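Norine Two-Arm Bench
Household and light workshop tasks – equipment page 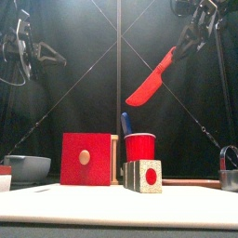
The Norine is a bench with two arms, made by Raju for people who want to know what a machine can do today with ordinary kitchen and workshop things. We sell it to training colleges, small manufacturers, aged care suppliers and design studios. We are asked almost every week if it can do the housework already. The short answer is no. The longer answer is on this page, and we ask you to read it before you request a price.

What the bench is for

Most small arms on the market are shown with one task, repeated many times, with the parts always in the same place. This is a fair use of an arm and it pays for itself in many workshops. A kitchen bench is a different matter. A cup is moved a hand's width to the left, a spoon leans the other way, a bowl is too close to the edge. The Norine is made for trying this kind of work. You put your own objects on the table, you show the task by guiding the arms, and then you see how well the machine repeats it when the objects have moved a little.

The two arms are hung from above, so the table stays free from the front. Each arm has a gripper with metal fingers. A plastic knife can be held by the handle, blade down, over a cup. Blocks, bowls, dowels and small drawers with a knob are also good objects for a beginning, and we suggest a mixture of them and not twenty of the same.

What it does well

Picking up a rigid object that stands apart from the others. Placing it into a wide container. Opening a light drawer with a round knob, if the drawer does not stick. Moving blocks from one side of the table to the other.

In our own workshop at Trurklow we ran the task "utensil into cup" 333 times in July, with the cup moved by hand between the attempts. The utensil was a plastic one and went into the cup at the first try in most cases. When it failed, the usual fault was that the handle turned a little in the fingers and the tip touched the rim. A person corrects this without thinking. The arm must be taught it, and the teaching takes patience.

What it does with difficulty

Using both arms on the same object is slower than many customers expect. One arm holds the bowl, the other one stirs or wipes, and each must wait for the other. It can be done, but please allow several days for it.

Thin objects lying flat on the table are hard to pick up. A knife lying flat gives the fingers very little to hold. We recommend that you begin with the utensils standing in a cup, and go to flat ones later.

Shiny metal is also a trouble. A pot with a polished body reflects the lamps, and the position which the software calculates can be wrong by the width of a finger. A matt black cloth behind the bench and steady light from above help more than any setting in the software.

What it does not do

It does not wash dishes. The arms are not sealed and must not be used over a sink. It does not cut food, and we do not permit sharp blades in the grippers under any warranty. It does not fold laundry in a way you would accept at home. It does not clean up a kitchen it has not seen before. If a seller tells you that his bench does all this, ask him to let you bring your own cup.

For the shop floor the picture is a bit brighter. Kitting, sorting of small parts into trays and loading of a simple fixture are possible now, provided that somebody is nearby to help when a part is dropped. One customer in Zondville uses the bench for sorting handles and knobs by colour. They keep a worker beside it for the first hour of each shift, and after that he looks in from time to time.

Included in delivery

Two arms with grippers, cabled
Overhead support and mounting brackets
White table board, replaceable
Control unit with emergency stop
Software licence for one bench
Starter set of 40 plastic and wooden objects
Printed handbook in English

Not included: computer screen, lamps, backdrop cloth.

Ordering numbers

Norine bench, complete: 778
Spare finger pair: 778-F
Spare table board: 778-B
Additional starter set: 778-S

Installation

The bench needs a level floor and a normal wall socket. Please leave enough free space on both sides that a person can walk past while the arms are moving. Two people can assemble it in one day. The support must be tightened again after the first 100 hours of work – many complaints about poor accuracy come from a loose bracket, and this is quickly repaired.

Keep hair, scarves and sleeves away from the arms. Children should not be at the bench when it is switched on, also not when the arms stand still.

Trial before purchase

We recommend a trial. You can send us a box with your own objects and a description of the chore in plain words, for example "take the spoon out of the cup and lay it in the bowl". We try it at Trurklow and return your objects with a video and a short report. The failed attempts stay in the video. If the chore is not suitable for the bench, we will write this in the report also.

The trial is free of charge for colleges. For companies we charge the return freight and one day of labour, and both are taken off the price if you order later. Please write your telephone number on the box and not only in the letter, as the two are sometimes separated in our mail room.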